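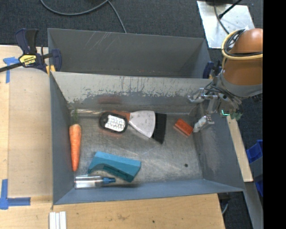
Bin picking cells: frequently asked questions
Urkton site, last revised 2025-12-19

Which cells do these rules cover?
All two-bin cells with a single fixed arm, including those running the Trilum and Poulain test sets. Mobile units have their own page.

How should the bins be fixed to the table?
Clamp both rear corners and the shared side. Bar clamps are acceptable. Hand-tighten, then push each bin sideways with a flat palm. If it moves, re-clamp and run the bin calibration again. Tape marks on the tabletop are for rough placement only and do not replace calibration.

How many objects may go in a bin?
Between 6 and 31. Above 31 the objects start to sit on one another near the walls and the planner rejects too many grasps for the results to be comparable.

May food, tools and household items be mixed?
Yes. A mixed bin is the normal case - a carrot next to a brush, or a small bottle next to a carrot. Fresh produce is replaced at the start of each shift and entered in the log as a consumable. Bottles must be empty and capped. Glass, blades and anything under pressure are not allowed.

Do worn bin walls have to be replaced?
Scratches and lost coating are acceptable on the inside. Dents deeper than 6 mm, sharp edges and loose flakes are not. A heavily worn wall can upset the depth reading, so take a new background scan whenever the surface has visibly changed.

How close may the fingers work to a wall?
The fingertips may touch the wall. The gripper linkage may pass over the rim but must not rest on it. Keep the wrist collar clear of the rim at all times.

How are cables on the arm to be routed?
Leave enough slack for full wrist rotation in both directions. Loops must not hang below the wrist when the arm is at its lowest pick height. Check ties and sleeves every 40 hours of running - the first failure is nearly always at the last tie before the gripper.

Can I reach into a bin while the arm is powered?
No. Use the hold button, wait for the drives to report off, then reach in. The status light on its own is not proof that the drives are off.

What counts as a failed pick?
An object that leaves the fingers before crossing into the target bin, or one that lands outside both bins. Homura logs the first kind without help. The second must be entered by hand under code 39.

When is the next revision due?
May, together with the revised clamp section.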